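Can the county put a claim on our farm if Dad goes into a nursing home?

Posted by Leanne Mottram in Farm & Family Money

My father is 81 and still lives in the house on our place. It is 200 acres, mostly hay ground with some pasture along the creek. He stopped doing the daily work a few years back and my husband and I run it now, but the deed is still in his name only. Mom passed some time ago.

He had a bad fall in April and the doctor has started talking about long-term care. The home closest to us quoted a monthly rate that would eat his savings in well under two years. After that we would be looking at Medicaid.

My brother says we should put the land in our names right now. A neighbor told me that is the worst thing we could do. I have also heard there is a rule about a child who lives in the house and takes care of the parent, but I don't know if it covers the fields or only the house. We do live there. We moved into the upstairs six years ago.

We also rent out 16 acres to a man who grows sweet corn, if that matters. The rent goes into Dad's account.

I am not trying to cheat anyone. I just want to know if we will have to sell ground to pay the bill.

Roland Stockdale

Don't sign anything over until you have talked to an elder law attorney in your own state. I say that first so you don't skip it.

Most states look back at five years of gifts when a person applies for Medicaid long-term care. If your dad deeds you the farm today and applies next year, they count the value of the land as a gift and he is locked out of coverage for a stretch of time based on what the land was worth. Farm ground is worth a lot, so that stretch can be long. Meanwhile somebody has to pay the home, and your dad has already given away what he would have paid with. That is probably what your neighbor meant.

The rule you heard about is usually called the caretaker child exception. A son or daughter who lived in the parent's home for at least two years right before the parent went into care, and who gave the kind of care that kept the parent out of a home, can be given the house without a penalty. You need proof. A letter from his doctor is the usual one, plus something showing your address for the whole time. Living upstairs isn't enough by itself. You have to show that he needed the help and you gave it.

Whether it covers the land is the hard part. In many states the home includes the land that adjoins it, and in some there are limits. If the creek pasture touches the house lot it may be treated one way, and a field across a public road may be treated another. Ask that exact question and bring a plat map.

There is also a separate rule for property used in a trade or business. Working farm ground can sometimes be left out of the count. The ground you rent out might not be treated the same as what you farm yourselves, so bring the lease too. If there is no written lease, tell the attorney that.

Last thing, estate recovery. Even if the land doesn't count while he is living, the state can file a claim against his estate afterward for what it paid. Some states only go after what passes through probate and others reach further. So getting him approved and keeping the farm in the end are two separate problems. People solve the first one and think they are done.

We paid $900 for a first meeting and a written plan for my mother-in-law. I thought it was high at the time. We did not sell any ground.

Jordan Hartley

just put it in an LLC, thats what everybody around here does. my uncle did it and had no problem

Ariel Mercado

I would be careful with the LLC advice. Moving land into a company doesn't make it disappear. Your dad would own a share of the company and the share has a value. It might help with other things, like passing the operation down in pieces, but if he gives the shares to you that is a gift too and the same look-back applies.

A couple of things Roland didn't get to. Find out if your dad was ever in the service. Veterans' benefits can pay part of the cost of care at home, and that could buy you time. Also check whether he has a power of attorney that lets somebody deal with real estate. Many of the short forms don't say anything about gifts or deeds, and if he gets worse before it is fixed you may end up in court asking for a guardianship. Do that one soon, while he can still sign for himself.

And start writing down what you do for him. Meals, pills, baths, rides, nights you were up. Dates and a few words in a notebook will do. We had to put ours together from memory and it took up to six weeks of going through old calendars and pharmacy slips.

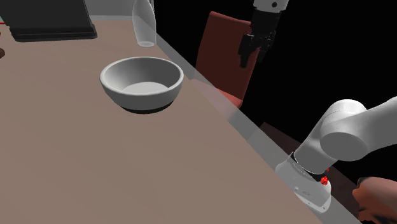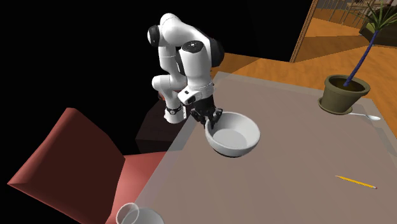

Hannelore Görtz wrote underneath that the notebook was what got her own case through, and that the county office also asked for tax returns showing the farm address, so Leanne should pull those now and keep copies at home.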